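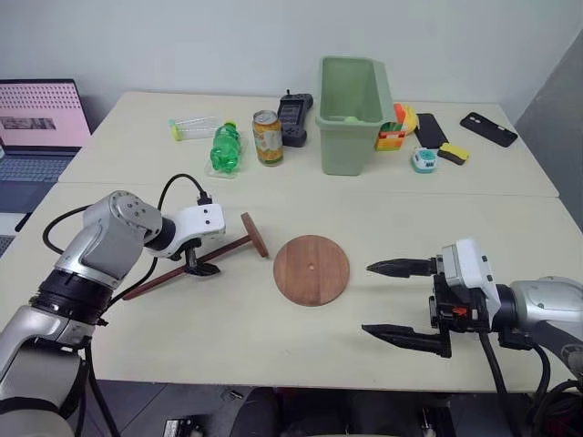
Figure 1. Two-arm bench during base-and-stem assembly. Left gripper closed on the stem, right gripper open, base flat on the front table.

Contents | Previous | Next | Safety | Daily Start-Up | Index

Section 4. Working at the Two-Arm Bench

This section is for bench staff at the Tundby shop who have moved over from hand assembly of Flonesia stands. It covers the start of a run, what you do while the arms are working, and what to do when they stop. Installation and arm calibration are in Section 2. Teaching a new part is in Section 6 and is done only by the cell lead.

4.1 What changes in your job

With hand assembly, one person picked up the base, picked up the stem, joined them, checked the joint, and put the stand in the tray. At the Minja bench the arms handle the parts during the joining step. You set out the parts, watch the first pieces, check the finished joints, and decide what gets reworked.

The inspection standard has not changed. A stand that you would have rejected at the old bench is still a reject. Your initials go on the batch card as before, and the card covers the pieces you checked, whoever or whatever joined them.

You will be on your feet less and looking at parts more. Most people find the first week tiring on the eyes. Operators trade places with packing every two hours. If the rotation slips because packing is behind, tell the shift lead and write it on the card.

Piece counts from the bench are used to plan material. They are not used to rate individual operators. Questions about this go to Bakari Obura, cell lead.

4.2 Before you start

1. Read the last entry in the bench log. If the entry ends with HOLD, do not start. Find the cell lead.

2. Check that the front and rear table sections are pushed together. Run a hand along the seam. If you feel a step, stop and report it. The arms work from stored heights and cannot tell that a section has moved.

3. Wipe the front section with a dry cloth. Do not use spray near the grippers.

4. Look over the cables on both arms. Each cable needs enough slack to follow the arm through its full reach. A cable that is pulled tight or rubbed through is a HOLD.

5. Look at the gripper fingers. Dried glue or wood dust on the inside faces will mark the finish on the stems. Clean them with the arms powered down.

6. Press and release the stop button. The Zoker screen should show STOPPED, then READY after you reset it.

CAUTION: Do not reach between the grippers while the screen shows READY or RUN. An open gripper that is standing still may be waiting for its next move.

4.3 Setting out the parts

1. Place one base flat on the front section, finished side up, with the center mark showing.

2. Load the stem in the left gripper using LOAD LEFT. Hold the stem at the middle, keep your fingers clear of the black fingers of the gripper, and press the foot pedal once. The gripper closes slowly in this mode.

3. Tug the stem lightly. It should not turn or slide. If it does, press the pedal again to release it and reload.

4. Leave the right gripper open. It positions itself when the run starts.

5. Step back behind the floor line and select RUN.

NOTE: Stems vary a little in thickness from one delivery to the next. If you reload more than twice on the same stem, set it aside and mark it with tape. Do not turn up the grip force.

NOTE: The rear section is outside the work area for this job. Items kept there must stay on the rear section and must not roll. Anything that crosses the seam during a run is a reason to stop.

4.4 During the run

Watch the first five pieces of every batch from start to finish. After that you may check finished pieces at the side table while the bench runs, as long as you can see both arms from where you stand.

Inspect each joint for the following:

- stem straight when the stand is set on a flat surface
- no gap you can see at the base
- no finger marks on the stem
- no glue outside the joint

A batch is 25 stands. Record the number passed, the number reworked, and the number scrapped. If three stands in a batch fail for the same reason, stop the run and call the cell lead before starting another batch.

Rework is done by hand at the side table. Do not put a reworked stand back under the arms - the stored path assumes separate parts.

4.5 When the bench stops by itself

1. Read the code on the screen and write it in the log before you clear it.

2. Code 29 means the left gripper closed on nothing, or the stem slipped. Select LOAD LEFT, reload, and continue.

3. Code 98 means an arm met something it did not expect. Press the stop button, then look for the cause. Check the base first. It may have shifted off its spot.

4. For any other code, press the stop button and call the cell lead. Do not restart to see if the code comes back.

CAUTION: If an arm is holding a part when it stops, support the part with one hand before you release the gripper. Do this only with the screen showing STOPPED.

You are allowed to stop the bench at any time for any safety concern, and you do not need approval first. Write down the time and what you saw. Stops made by operators are reviewed at shift change so the next person knows what to look for.

4.6 End of shift

1. Let the current stand finish, then select PARK.

2. Remove any stem still in the left gripper and return unused bases to the rack.

3. Copy the cycle count from the screen to the log. Finger pads are due for replacement every 2,000 cycles. If the count will pass that on the next shift, write PADS DUE in the margin.

4. Sign the batch cards and walk the next operator through any open entries at the bench. A note alone is not a handover.

Hand assembly stays set up at the side table. If the bench is on HOLD for longer than one rotation, the shift lead may move the batch there, using the old work sheet in the blue binder.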